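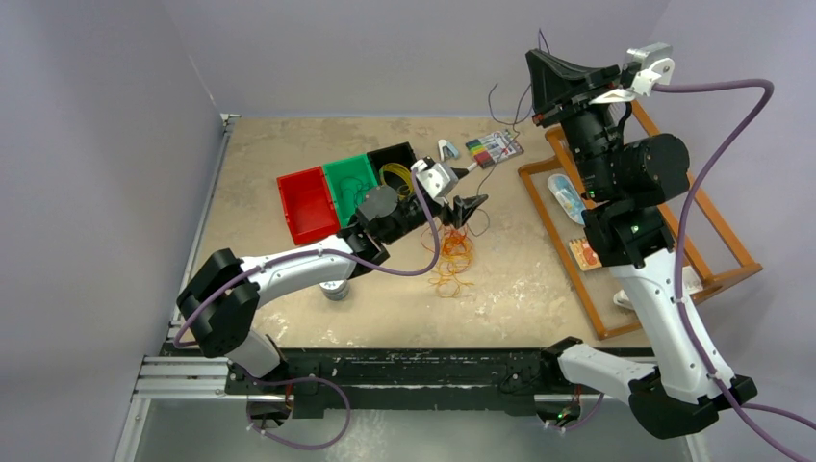 Trostonholm opens its doors twice a year, and in May I missed it by going to the wrong industrial estate. This time I took the bus from Tosmont, which needs 21 stops to cover a distance a determined goose could manage before breakfast, and arrived in time for the last of the tea.

The theme of the day was "Order at the Desk". Sumathi Suvarna, who led our group, asked how many of us had a drawer we were ashamed of. Everyone looked at the carpet tiles. She has apparently been giving this talk for 20 years and still seems to like people.

## The stationery table

I'd expected a lecture and some leaflets. What we had was a tabletop in a mottled beige that would hide any biscuit crumb ever dropped, and on it the sort of things I own myself and can never find.

The markers were my favourite. They came in a flat clear packet, fat white barrels with coloured ends: black, a brownish red, a proper red, purple, yellow. One white marker lay loose just below the packet, and I felt a kinship with it. Next to them was a little two-tier wooden desk shelf, glossy orange-brown, with a scrolled side and rounded feet, like something a great-aunt would keep letters on. Killian Royer, standing beside me, wanted to know if it came in grey. It was explained to him that it did not.
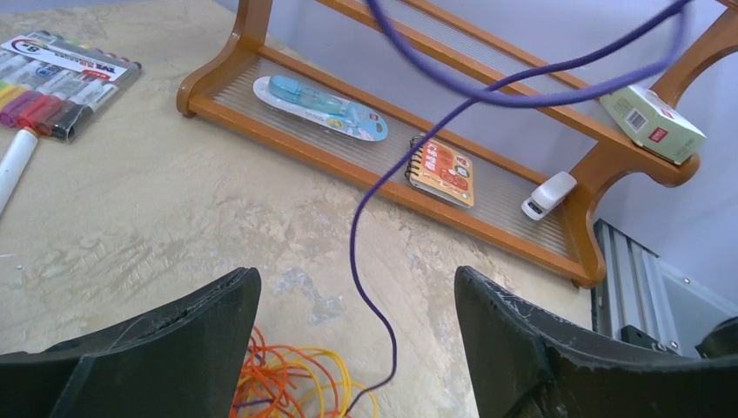 ## Containers, and what lives in them

Masanobu Nomura took over for the small stuff. His rule is one kind of thing per box, no lids, and the boxes in a row at the back where your elbow can't reach them. The row had three: a red tray, a green box and a black one. The black one had yellow rubber bands in it, bundled together. The green one had thin dark cord, or possibly wire, in a tangle that made me feel much better about my own house.

There were orange-red rubber bands too, in a heap on the bare tabletop beside the black box. A man at the back asked whether different colours counted as different kinds of thing. Nomura thought about this for longer than I've thought about some jobs. They do, he said, but only if you have the space.
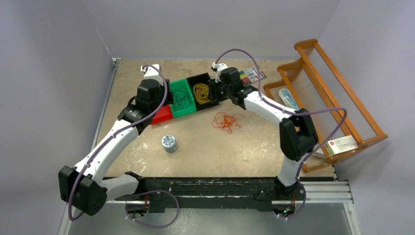
## Getting there, and the shop

- Entry was 4 pounds, tea included, biscuits at the discretion of Kenta Mizuno.
- The 536 bus stops at the gate. The one back does not.
- The shop takes cards if you ask nicely. I bought a red tray, and it's currently full of post.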